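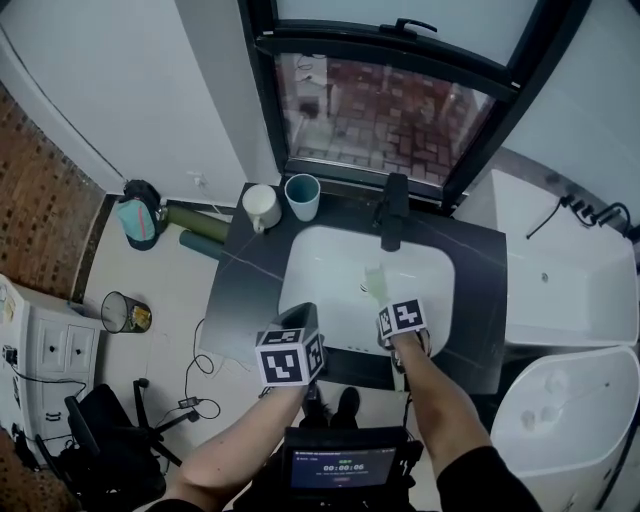

Bruten 台面防护膏(850 克罐装)

库存:有货,周五下午四点前下单当天发
价格:184 元
两罐装另有优惠,结算页会自动减

先说一句,我自己就是卖石材护理用品的,店开了好些年,货架上的膏啊蜡啊喷雾啊换过一轮又一轮,这一款是我自己家里也在用的,所以这一页我写得比较啰嗦,赶时间的朋友直接拉到最下面看用法就行!

Bruten 是膏状,不是喷的,颜色米白,挖起来有点像放软了的黄油。味道很淡,带一点点松木味(我老公说像铅笔屑,随他吧)。适合天然大理石、石灰石、花岗岩,还有水磨石。抛光面和哑光面都能上,不过哑光面上完颜色会深一点点,特别是深灰和黑色的石头,喜欢原色的一定先在角落里试一小块,等干透隔一夜再看。

很多人问我石材台面到底怕什么。最怕的是酸,柠檬汁、醋、洁厕剂,还有那种去水垢的喷雾,滴上去几分钟就能留下一圈发白的印子,那是石头表面被咬掉了,擦是擦不回来的,得找师傅重新抛。其次是油,护手霜、卸妆油、精油瓶底那一圈,都会慢慢往里渗。这罐膏对付油和水渍很拿手,对付酸只能帮你争取一点擦掉的时间,别指望它挡一整晚。

龙头根部那一圈是重灾区!水总是积在那里,干了就是一圈硬白边。我的习惯是刷完牙顺手拿块干布抹一下,每个月再用小手指裹着布在根部补一点膏。黑色哑光龙头本身不要涂,涂了会一块亮一块暗,特别难看,我自己家的就被我涂花过,后来用中性洗洁精洗了三遍才洗干净。陶瓷盆也不用涂,涂了只会滑。

至于和 Orkora 那款喷雾怎么选:Orkora 上手快,喷完一抹就好,适合租房或者懒得蹲着慢慢磨的人,但我家卫生间里撑不过一个月。Bruten 费点胳膊,一次能管一季。我两样都卖,你买哪个我都高兴,台面小、每天好几个人用的,我会劝你买膏。

有位老顾客 Natalia Ayala 给我留过言,说她家浴室台面是浅色石灰石,上完第二遍之后水珠是立起来的,但是边角有一块发花。我问了下,是第一遍没擦净就盖了第二遍。这种情况拿干净的白棉布稍微沾一点温水,打圈擦开,再重新薄薄上一层就好,不用铲也不用找人。

用法
台面先用中性清洁剂擦一遍,过清水,晾干,最好晾一晚。
棉布挖一颗花生米大小的膏,打圈薄涂,一次只做一小片。
等 60 分钟,换一块干净的布擦到不粘手。
想要更强的防护就隔天再来一遍。
当天别沾水,第二天正常用。

规格
净重:850 克
适用:天然石材、水磨石
不适用:人造石英石、木台面、任何金属件
保存:阴凉处,盖紧,冬天变硬了放在室内缓一缓再用,别进微波炉(真的有人问过)

常一起买的
Usberg 白棉擦布,一包十条,不掉毛,洗了还能用
Kongkaew 中性石材清洁剂,我配膏用的就是这瓶
全套护理箱(膏、布、清洁剂、手动抛光垫、收纳箱),1,089 元,适合家里厨房卫生间都是石头的

退换
没开盖的收到后都可以退。开了盖发现不合适的,先给我发消息,拍一下台面,我看看是用法问题还是石头不对路,多半能救回来。晚上九点以后我可能在哄孩子,第二天早上一定回。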